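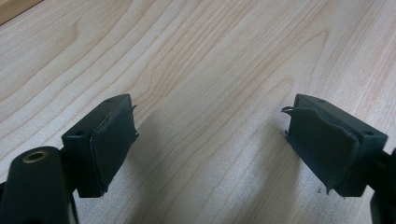

4. Étalonner l'ouverture de la pince dans Reline

Vous avez installé Reline, la caméra du poignet est reconnue et le flux s'affiche dans l'onglet Perception : le plus long est derrière vous. Dans ce chapitre, nous allons apprendre au logiciel à quoi ressemblent vos deux doigts quand ils sont ouverts, quand ils sont fermés, et partout entre les deux. Prenez votre temps – un étalonnage fait tranquillement le matin vous épargnera bien des trajectoires à rejeter l'après-midi.

4.1 Avant de commencer

Posez la poignée au-dessus d'une table claire et dégagée. Un plateau en bois convient très bien, même veiné, pourvu que les doigts sombres s'en détachent nettement. Préférez une lumière large et indirecte. Une ombre douce sous la pince ne gêne pas la détection, alors qu'une ombre aux bords francs peut être prise pour un troisième doigt (nous l'avons vu plus d'une fois chez Fandale, et toujours avec une lampe de bureau).

Regardez ensuite les patins. Reline suit le bord intérieur de chaque doigt, et ce bord est celui du caoutchouc, pas celui du bloc. Un patin gauche à peu près plat et un patin droit plissé, gonflé ou en partie décollé donneront donc deux contours très différents, et l'ouverture calculée sera trop petite du côté abîmé. Les petits filaments qui rebiquent aux coins comptent aussi : le module de segmentation s'y accroche volontiers.

ATTENTION – Retirez toujours les doigts de la zone de fermeture avant de manipuler la gâchette, et n'arrachez pas un patin décollé pendant que le suivi est actif.

4.2 Procédure

1. Ouvrez l'onglet Perception, puis choisissez Pince > Nouvel étalonnage. Donnez un nom au profil. Nous vous conseillons d'y faire figurer l'état des patins, par exemple « mughal_patins_uses », vous vous remercierez dans trois mois.

2. Ouvrez la pince en grand, sans rien tenir, et gardez les deux doigts dans la moitié basse de l'image. Ils n'ont pas besoin d'être parfaitement centrés.

3. Cliquez sur Détecter. Un contour bleu se dessine autour de chaque bloc et une ligne jaune longe chaque face intérieure. Attendez que l'indice de confiance se stabilise ; il doit atteindre au moins 83.

4. Si la ligne jaune suit une boucle de matière au lieu de la face du doigt, choisissez Référence > Bloc rigide. Le logiciel s'appuie alors sur les deux petits trous de la face supérieure de chaque bloc, qui ne bougent pas quand le caoutchouc s'use.

5. Dessinez un masque sur tout ce qui appartient au corps de la pince et pourrait détourner le suivi. Pensez en particulier à l'insert couleur laiton au sommet du montant, en bas à gauche : il accroche la lumière et attire le détecteur de points.

6. Cliquez sur Enregistrer la séquence, puis fermez et rouvrez la pince lentement, 10 fois de suite. Reline conserve 800 images et écarte de lui-même celles qui sont floues.

7. Vérifiez la courbe d'ouverture. Elle doit monter et descendre sans marche d'escalier. Un palier au voisinage de la fermeture indique le plus souvent un patin qui se plie avant que les blocs n'arrivent en butée.

8. Validez. Le profil est aussitôt transmis au planificateur Tradilis, sans redémarrage.

NOTE – Le mode Bloc rigide mesure la distance entre les blocs. Après tout changement de patins, ressaisissez leur épaisseur dans Pince > Géométrie, sans quoi le planificateur serrera trop fort ou pas assez.

4.3 Si la détection échoue

Un seul doigt trouvé : le second est sans doute trop près du bord de l'image. Décalez légèrement la caméra sur son support et reprenez à l'étape 2.

Confiance qui oscille : augmentez le lissage temporel jusqu'à 16 images. Au-delà, le retard devient sensible dans la boucle de commande.

Écart persistant entre gauche et droite : remplacez les deux patins ensemble, puis créez un nouveau profil. Rafail Tsakiris, qui a écrit le module de suivi, lit volontiers les journaux qu'on lui envoie depuis Aide > Exporter le diagnostic – joignez-y le profil, c'est la première chose qu'il demandera.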